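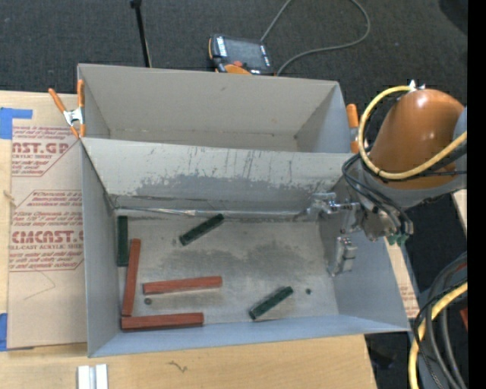

Phone sales should show the old price

Every July the phone shops on Grekurcombe high street fill their windows with red stickers, and every year I find the same fault with them. The sticker says how much you save. It rarely says what the phone cost last month.

I bought a Myung handset from Sivell at £200, marked down from £209. The poster outside promised "huge reductions". Nine pounds is fine, but I would not have caught the bus for it.

Chalerm Mahawong, who runs the repair counter at Premiso, thinks buyers should do their own checking. I agree up to a point — most of us can look up a price. My mother can't, and she buys phones too.

Shops already keep these records. Print the last three months of prices on the shelf label, in type people can read, and let the buyer decide.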